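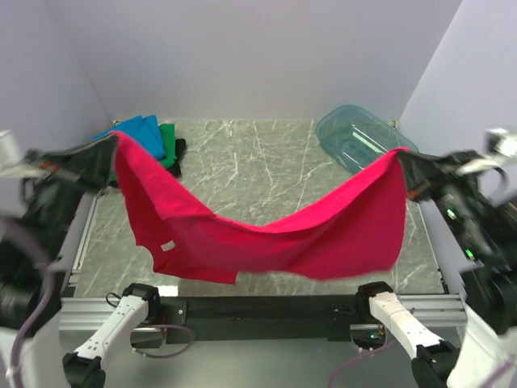 티리블로(Tirivlow), 양팔 로봇용 그리퍼 비교 시험 결과 공개

천 다루기 작업 2634회 시행… 손끝 형상에 따른 차이 확인

로봇 부품 업체 티리블로는 양팔 로봇으로 천을 집어 펼치는 작업에서 자사 그리퍼 2종과 제어기 2종을 비교한 시험 결과를 7월 공개했다. 시험은 올트홀름(Oltholm)에 있는 회사 시험실에서 진행됐으며, 시험 절차는 협력사 오센(Aasen)과 함께 정했다.

비교 대상은 끝이 좁은 집게형 그리퍼 '시누리에르(Sinurier)'와 끝이 넓은 기존 모델이다. 두 팔에는 같은 종류의 그리퍼를 달았다. 작업은 한쪽에 쌓인 천 더미에서 한 장을 집고, 양쪽 모서리를 잡아 작업대 위로 들어 올린 뒤 내려놓는 순서로 구성했다. 티셔츠와 수건 등 크기와 두께가 다른 천 142장을 썼고, 전체 시행 횟수는 2634회다.

한 장을 집을 때 아래쪽 천이 함께 딸려 오는 경우는 시누리에르 쪽이 적었다. 얇은 천에서 차이가 컸고, 두꺼운 수건에서는 두 모델의 결과가 비슷했다. 반면 천을 당겨 펼치는 동작에서는 접촉면이 넓은 기존 모델이 모서리를 놓치는 일이 더 적었다. 티리블로는 두 모델 가운데 하나를 권장하지 않고 작업별 결과를 나누어 표기했다.

제어기 비교에서는 힘 제어를 적용한 경우 천을 들어 올려 펼치기까지 걸리는 시간이 위치 제어보다 최대 20% 줄었다. 두 팔의 간격을 미리 정해 두지 않아도 되어 천 크기가 바뀔 때 다시 설정하는 과정이 빠진 결과다. 다만 신축성이 큰 천에서는 팔 간격이 필요 이상으로 벌어지는 경우가 있어 추가 조정이 필요하다고 회사는 밝혔다.

카메라 위치에 따른 비교는 이번 결과에 포함되지 않았다. 작업대 위쪽과 손목 부위에 카메라를 각각 설치하는 후속 시험은 오센의 시험실에서 진행할 예정이다.

시험 조건과 71쪽 분량의 결과 보고서는 티리블로 홈페이지 자료실에서 내려받을 수 있다. 시누리에르 평가용 제품 대여 신청도 같은 곳에서 받는다.

문의: 티리블로 홍보팀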